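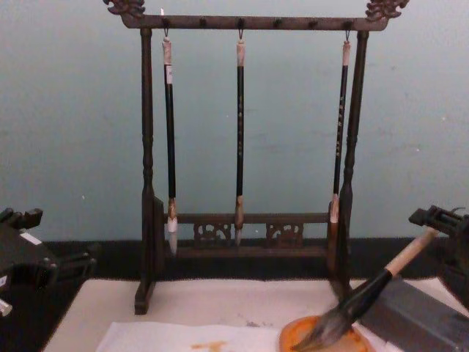
Page last changed: August, 16:40

THE TANOW TRIAL
A short story

The Brundmont Institute of Lettering received the Tanow on approval for 3 months. The supplier, Civovar, asked only that the Institute report its findings in writing.

The report was begun with confidence. Under "Handling of the brush" the assessor recorded that the right arm held the large brush at a slant and brought its tip down into the orange ink. Three finer brushes hung on the rack. Under "Noise" the assessor wrote: slight.

"Quality of line" gave more trouble. The service had supplied 1,518 strokes from the hand of the late Master of Skov, and the Tanow could repeat any of them on request. The assessor asked for the stroke that closes a letter of farewell. The arm made it, lifted, and stopped – as the Master had always stopped – before returning to the dish.

The assessor had been the Master's pupil, and left the box blank for almost an hour.

The Institute's reply to Civovar ran to one page. It advised against purchase at the price stated, and requested, with respect, that the period of trial be extended.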